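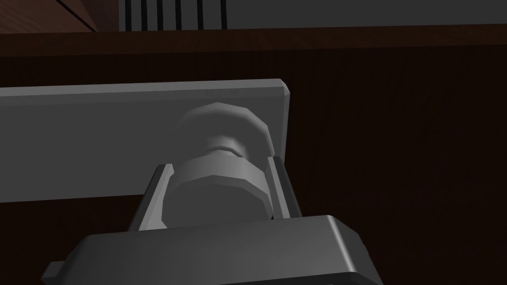 Why is it harder to start a heavy thing sliding than to keep it sliding?

Two surfaces at rest settle into each other, and you have to break that grip before anything moves. Once the thing is moving, the tiny points of contact are forming and breaking all the time, and for most dry materials the total grip is a bit weaker. We call the first kind static friction and the second kind kinetic friction.

Physics for Everyday Life, Skakville evening section
Handout 2: Friction

I love this topic, and I hope you will too, because once you have it you'll spot it all over the place — in shoelaces, in brake pads, in the squeak of chalk, in the reason a nail stays in a board for a hundred years.

Two forces to keep apart

The normal force is the push a surface gives back, at right angles to itself. On a level floor with nobody pulling up or pressing down, it equals the weight of the object. On a ramp it is smaller than the weight.

The friction force runs along the surface. It acts against sliding, or against the sliding that would happen if friction weren't there. Read that last part twice! A parked car on a hill has friction acting on its tires even though nothing is sliding at all.

The rule we use

For an object that is sliding: friction = coefficient x normal force.

For an object that is still: friction is whatever it needs to be, up to a maximum. If you push a bookcase gently and it stays put, friction matches your gentle push. Push harder, and it matches that too. Many people write down the maximum every time and lose points for it on the first problem set.

Worked case. A crate weighing 2000 newtons sits on a level, waxed floor. A steady horizontal pull of 243 newtons keeps it sliding at constant speed. Constant speed means the forces balance, so friction is also 243 newtons. Divide by the normal force and the coefficient comes out a little over 0.12. That's a slippery floor! Go back over the words "steady" and "constant speed" in the problem. Without them we couldn't have set the two forces equal.

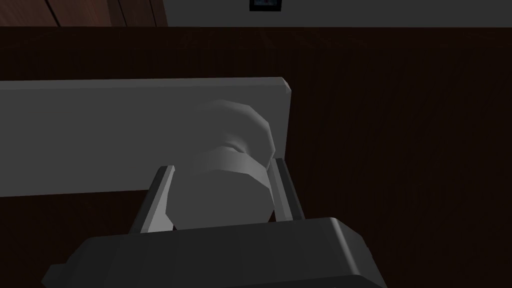

Da-eun Ham asked after the last class how contact area can drop out of the rule, when wide tires are supposed to grip better, and whether the book was just hiding something to keep the math easy.

Great question, and I've been chewing on it ever since. Surfaces that look smooth are hilly up close, and they touch only at the tops of the hills. Spread the same weight over a bigger patch and each bit gets pressed less, so the real touching area stays nearly the same. For a brick on a board this works beautifully. Rubber is soft and stretchy, so it breaks the rule, and tires also have heat and wear to deal with. The book does mention rubber — page 16, in the small print at the bottom.

For next time

Put a coin on a hardcover book and tip the book slowly until the coin slides. Measure the angle, then take its tangent to get the static coefficient. Do it a few times and write down every result, including the odd ones. Then tape a second coin on top of the first and repeat. Make a guess about the angle before you try it, and bring your guess along with your numbers.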